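Publisher's cloth or later rebind? Devari poetry set

Forum: Bindings and Collections

inkandvellum
Posted August 26, 2023

I finally got it! After years of looking I have a full run of the Devari Press poetry series, all 26 volumes, from a house clearance dealer in Kirkomville. I've been grinning since the boxes came in. The paper is gorgeous, thick and a little toothy, and the type bites into the page so deeply you can feel it on the back of the leaf.

My question is about the covers. Most of the set is in plain gray cloth with a paper label on the spine, but volumes 4 and 11 are in quarter leather with marbled sides. The marbling is lovely, a tight combed pattern in rust and blue. Did Devari offer a leather option for subscribers, or did an earlier owner have two favorites dressed up? The endpapers in both are plain cream, same as the others.

foxedpages
Congratulations, that's a run I'd love to have on my own shelf. My money is on a rebind. I have nine of the Devari volumes and have handled plenty more, and I've never met one in leather that came from the press that way. Check the top edge. The cloth copies are rough cut at the top. If your two are trimmed smooth, a binder has had a plow on them.

spinelabel
I'd push back on that a bit. The Alhassan catalog lists "a few copies in quarter morocco" for the early volumes. It doesn't say who did them, but it lists them right alongside the cloth issue, and the compiler was careful about that sort of thing everywhere else.

foxedpages
Careful, sure, but he was cataloging one private library, and that owner had half his books rebound! I've read the same entry and I think he simply wrote down what was on the shelf.

inkandvellum
Ooh, okay. Top edges: volume 4 is rough, exactly like the cloth ones. Volume 11 is trimmed and has some kind of speckled red on it. So now I have two different puzzles and I'm even happier.

spinelabel
Rough top edge on 4! That's what I'd hope for. Can you see the sewing? Open it at the middle of a section and count the stations, then do the same with a cloth volume. If the holes match and there are no extra empty ones, it's been sewn once and only once.

tightjoints
Please go easy opening it flat though. Leather of that age goes along the joint with very little warning, and I say that as someone who cracked a beautiful little almanac by being nosy. A foam wedge under each board and only as far as it wants to go.

Also, how are you storing them? Quarter leather right up against cloth can leave a stain over the years. A sheet of polyester or a simple card wrapper around those two would do it.

inkandvellum
Good call, they're staying in the boxes for now and I'll make wrappers for 4 and 11 this week. We only moved in October and the library room still has no shelves up (Movetell has the old bookcases in storage, long story). I'm opening the books at the long table until then.
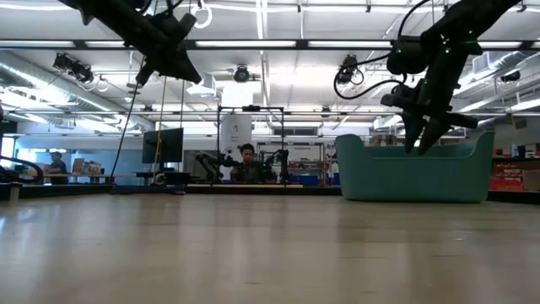 Sewing report: five stations on volume 4, five on the cloth volumes, no stray holes that I can find. Volume 11 is a mess by comparison. It has been oversewn, and the inner margins have lost a good bit. So 11 is a rebind for certain.

foxedpages
Then I'll happily give you 11 and go quiet about 4. Well, nearly quiet. A binder can put new covers on an old sewing if the text block is sound, so matching holes don't prove the leather came from the press. Is there a ticket inside the back board? Usually a tiny stamp or label in the lower corner.

inkandvellum
No ticket, but there's a pencil note on the last blank: "sp. 80". Same hand as a note in volume 1, I think. Any ideas? I'm dying to know.

spinelabel
Special, copy 80? That would be wonderful, though it could just as easily be a shelf mark or a dealer's code. I wouldn't write it down as a limitation yet.

tightjoints
There was a reprint of the Alhassan catalog in 2000 with a few pages of corrections at the back. If anybody fixed the quarter morocco entry it'll be there. Our library has the first edition only, so I can't look.

foxedpages
I have the reprint somewhere in the hall pile. I still say nice later leather, but I'd be thrilled to be wrong on this one. Give me a couple of days to dig it out, and inkandvellum, could you post the exact height of the boards on 4 and on any cloth volume?

inkandvellum
Doing it tonight, ruler is already out!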